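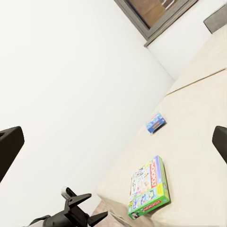

My uncle Arif left me his half of a ferry, and I want to be clear that it was the back half. He and Přemysl Ďurica had bought the Calura together when they were young and stupid, and at some point they'd had a fight over a card game and split her down the middle on paper. Přemysl got the bow, the wheel and the bell. Arif got the engine, the toilet and the snack counter. They went on running her across the lake to Drosska for years after that, two trips a day, without saying one word to each other that wasn't about the boat.

So I turned up on a Sunday in November with my bag and my letter from the lawyer, and Přemysl looked at me like I was weather.

"You're the Amarasinghe girl," he said.

I said I was forty-one.

"Your end's back there," he said, and pointed.

I should tell you I knew nothing about engines. I'd spent my whole working life at Govindasamy's selling curtains (good curtains, mind you, lined) and the closest I'd come to machinery was the steamer. But the snack counter I could manage! I found the kettle, I found a tin of ginger cookies that had gone soft, and under the cash drawer I found a notebook in my uncle's handwriting. I figured it would be accounts. It was the card game.

They'd never stopped playing, you see. Every crossing, Arif wrote down a move and left the notebook on the bench by the stairs, and Přemysl came by, wrote his own move underneath and left it there for the trip home. The game was called Flovano and I'd never heard of it. As far as I could tell from the notes there were no cards left in it at all by then, just the two of them writing things like "I keep the nine" and "You do not have the nine, you old thief." There was a score at the top of the last page. Arif had 1386 and Přemysl had 114 less, and you could tell it bothered him by how hard he'd pressed the pencil.

The last line was my uncle's. "Your turn. Take your time."

I sat there holding it while the passengers got on. A woman asked me for tea and I gave her hot water with nothing in it, and she was very nice about it. Then the bell went up front, and the engine started — there's a switch, thank goodness, and a boy named Tavi from the dock had shown me — and off we went with the whole floor buzzing under my shoes.

Halfway over I took the pencil off its string. I didn't know the rules. I wrote, "New player. I also keep the nine," and I put the notebook on the bench by the stairs and went back to my counter and wiped it for a long time.

I didn't look. Well, I looked a little. He came down once, when the fog was thin and he'd let Tavi hold the wheel, and he stood by the bench with his back to me. He stood there so long I started to worry about Tavi. Then he went up again and he rang the bell, and there was no other boat anywhere near us.

We tied up at Drosska at 4 and I let everyone off before I went over. The page was damp at one corner. Under my line he'd written, in that hard black pencil, "You cannot join in the middle." And under that, a bit smaller, "You start with his points. Do not touch the nine."

I took him a cup of tea. I remembered the bag this time. He drank it looking straight out over the bow, and I stood with my toes on the painted line between his half and mine, and after a while he moved over to make room at the rail.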